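Namgate outreach, where we are in September

Hi all, me again with the update on the Awasthi grant. It's been a busy stretch, so forgive the length!

The drop-in for sex workers in Irnik is now open until 9 pm, and that one change did more than all our flyers put together. We had 519 visits since spring, mostly for testing, condoms and a quiet cup of coffee. The legal advice hour fills up fast — I'd love a second one.
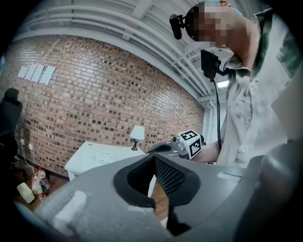

Online safety

The ad-screening guide (how to spot fake clients, what to leave out of a profile, when to walk away) went out to 80 people who advertise online. Some wrote back with fixes, and I've put nearly all of them in. The Lalomska translation is half finished and slower than I'd hoped.

Money

We've spent $1,490 on printing and phone credit, a little under plan. I'd like to move what's left into taxi fares for the late shift, if that's okay with you — just let me know before I book anything.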